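Unit 6: Countertops and Work Surfaces
Interior Finishes I, course handout

Read this before the December showroom visit. Bring the sample box and a soft pencil.

A work surface is chosen for wear, cleaning, weight and price, usually in that order. Color comes last, though clients ask about it first.
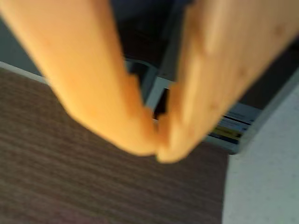
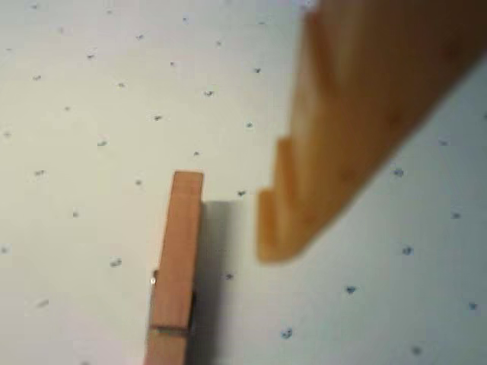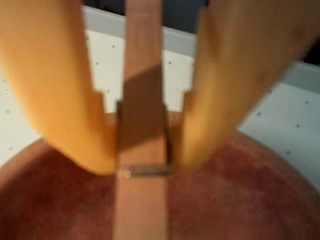
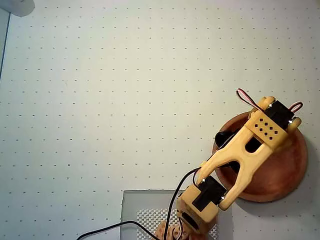
Fig. 6.1. Close views. Second picture: irregular specks on off-white. Fourth picture: small dots in a regular grid on white.

Pattern
Plain white shows every crumb and scratch. A speckled pattern hides small marks and also hides seams, so it suits long runs. A regular pattern is harder to join. If the rows don't line up at the seam, the eye goes straight to it. Allow extra material for matching and mark the direction on the back of each sheet.

Sheet materials
Laminate is thin and needs a flat, dry core. Solid surface is heavier and can be sanded. Stone needs strong cabinets and a support under any overhang. The Keltik and Ridalar sample sets are in the cabinet by the door. Return them in order.

Cutting
Measure both ends of the wall and the middle. Old walls are rarely straight. Keep a sink cutout at least 100 mm from a seam in this course's exercises. Round the inside corners of every cutout, as square corners crack.

Exercise
Draw a counter 500 mm deep with one seam and one sink. Place the seam first. Then redraw it with a regular pattern and note where your waste goes up. Hand in both drawings with the Lahtinen worksheet.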